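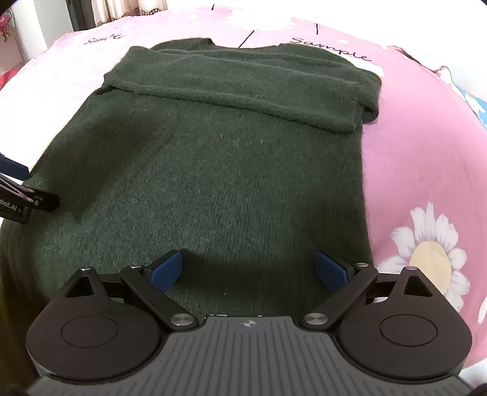

Hand-held grippers over the green sweater, Trutley open day.

I'd been meaning to get to one of the Trutley open days for ages, and this June I finally made the Saturday one. The trip is 52 miles each way for me, and I left early enough to be standing at the door when it opened. Good call! By noon you had to wait your turn for everything except the coffee.

Most of what I'd come for was the gripper comparison. Gredix and Takura both make hand-held two-finger tools, the kind you carry over the work yourself while a camera on the tool records what the fingers are up to, and I've been going back and forth between them since winter. On paper they're hard to tell apart. The Gredix is listed at $2202 and the Takura at $3287, and I really wanted to know where that extra money goes.
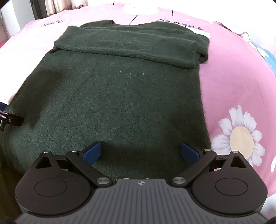
The short answer is the trigger. On the Takura it has a long, smooth pull, and I could stop the fingers halfway and keep them there while I made up my mind. The Gredix is springier. It wants to be open or shut, and for the first few minutes I kept snapping it closed before I was ready. You do get used to it, though, and after a bit of practice I was landing most of my grabs (most!).

Weight was the other thing I wanted to check, because a spec sheet won't tell you how a tool feels after a long stretch. I did 18 minutes straight with the Takura and my wrist was complaining well before the end. The Gredix carries its weight farther back, closer to the hand, and I could have kept going. If you're planning whole afternoons of folding, try that before you try anything else.

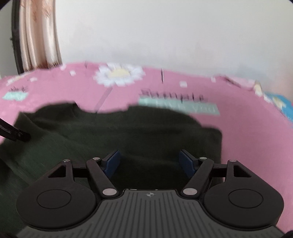
Then there's the camera question. I asked to see the recordings from both tools played back one after the other, and they were nice enough to set that up for me. The wide lens gets you a lot of room around the fingers, which I like, but the edges bend so much that I'd want to run a proper calibration before measuring anything out there. Quick turns smeared on both. I was told a faster shutter helps if you have the light for it, and I don't at home, so that one goes on my list for the garage.

I also had a quick go with the Wei controller, a little box with a dial for how fast the playback steps through a recording. Cute, and probably handy if you review a lot of footage. I don't think I'd pay for it yet.
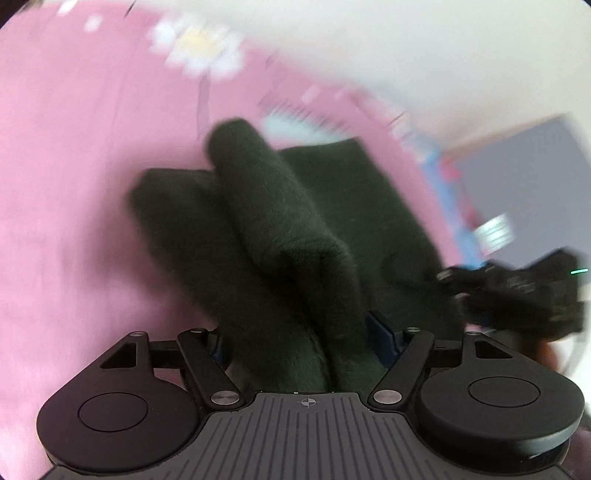
Soft stuff is where I changed my mind about finger pads. I'd always figured that if a pad could hold a block it could hold a sleeve, and I'd never bothered testing anything floppy. A thick, fuzzy knit like that dark green one, with a fold standing up between two blue pads, is a whole different problem — you have to decide how deep to go before you squeeze. Too shallow and I came away with fluff. Too deep and I picked up three layers when I wanted one. Going in slowly and a little off to one side worked best for me, with either tool.

So I'm leaning Gredix, mostly for my wrist and my wallet, though I'd steal that Takura trigger in a heartbeat. I've asked Trutley if they'll rent me one for a week before I commit. If you're going to the next open day, get there at opening, bring your own sweater if you care about fabric, and park behind the building — the front lot fills up fast.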